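Girkance, April, a bit before six

Back from the new bakery and I'm still full, so I'll write it down while I can be fair about it. I doubt I'll be fair.

Everyone at work has been on at me to try the place on Groderham Street. Dairy-free everything, they said. You won't know the difference, they said. I have been dairy-free for eleven years and I have always known the difference. When somebody tells me I won't notice something, what they usually mean is that they eat cheese and didn't notice it themselves, having had one bite off someone else's fork.

Anyway, I went. Eighteen dollars for a slice of quiche, a side salad and a coffee. The oat milk was extra on top of that, in a shop that doesn't keep any cow's milk. I asked the girl at the counter what I'd be getting if I didn't pay extra and she said soy. So the surcharge is for changing your mind from one thing to another thing, both of them from a carton. She was nice about it. It isn't her shop.

The quiche was good. There, I've said it. The pastry was short and properly browned underneath, and the filling held together without that wobble you get when someone has leaned too hard on the cornstarch. What it didn't taste of was leek, and it was called a leek quiche. It tasted of nutritional yeast, which is what everything tastes of now. I think there's a generation of cooks who believe that if you shake enough yellow flakes on a thing you've made cheese. You've made a thing with flakes on it.

The salad was leaves.

What got up my nose was the card on the table. It said the whole menu was "gut-kind" and "naturally calming". I'd love to know who was calmed. I read it twice and couldn't find a claim in it that anyone could be held to. No mention anywhere of whether the kitchen handles milk from other suppliers, which is the only thing I wanted to know. I had to go back up and ask. The answer was that they share a delivery van with the place next door but not an oven. Fine, good, put that on the card! Leave the calming to my doctor.

I'm lucky, I suppose, that with me it's only a bad night and a rash. If it were worse I wouldn't be eating out on the strength of a card with a leaf drawn on it.

Stopped at the shops on the way home to get a few bits for tomorrow. The Movness range has moved again, second time since Christmas. It used to be with the fridge stuff, then it was in the health aisle, and now it's on an end display beside the protein bars, as if I'm in training for something. The block of "mature style" has gone up and I would swear it's gotten smaller, though I had nothing to hold it against. I bought it. I always buy it. I grumble all the way to the till and then I hand over the money, and this is exactly why it keeps going up.

There was a poster by the trolleys for their free-from week, with 31 recipes, one for each day of a month, which doesn't add up to a week however you look at it. I took the booklet. Most of the recipes are traybakes. Four different brownies, one of them with black beans. I've had a black bean brownie. It was a wet brick and everyone in the room lied about it.

Later, after tea

Made the Abbasi lentil thing in the end, off the back of the packet, seeing as it was the only thing in the booklet's line of country that I already had the makings for. The packet says ready in 18 minutes. I put the lentils on and did the onions at the same time, like it says, and it was 40 before I'd have served it to another person. I don't know whose stove they test these on. Onions don't go soft and brown in five minutes and they never have, and every recipe I own says they do.

Worth doing again, though. I'd use less salt. I'd leave out the coconut yogurt at the end, which split, and which made the whole thing taste faintly of sunscreen. A squeeze of lemon would do the same job. Note for next time: the red lentils, not the brown, whatever the packet says, and double the cumin.

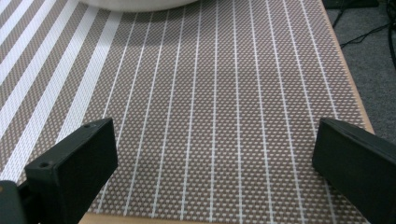
Had a second bowl standing up at the counter and thought about the quiche some more. I'd like to have a go at the pastry. My guess is they're using a block marg with a good high fat content and keeping it very cold, and they may be resting it overnight, which I never have the patience for. Mine always shrinks down the sides of the tin. I could blame the marg but I think it's me.

The filling I reckon I can beat. Silken tofu, a spoon of mustard, a bit of white miso, and then actual leeks, a great many of them, cooked down slowly in olive oil until they've given up. No flakes. If it needs flakes it needs more leek.

I did look up the bakery's page to see if there was anything about ingredients. There's a long piece about the founders' journey, and a line saying the menu is 100 per cent plant-based, and a shop where you can buy a tote bag. The allergen sheet is a link that goes nowhere. I've sent them a message. I kept it polite — two sentences and a thank you. I give it a fortnight before I get a reply telling me how much they value my feedback.

Will I go back? Probably, and that's the annoying part. It's a ten-minute walk and the pastry was good and there isn't anywhere else in Girkance where I can point at a savoury thing behind glass and just have it. You put up with a lot for that. I'll bring my own opinion of the salad and order the coffee with soy.

Need leeks, a lemon, block marg, more cumin. Take the booklet out to the recycling, but copy down the flatbread one first, page nine, which has only four things in it and might be all right.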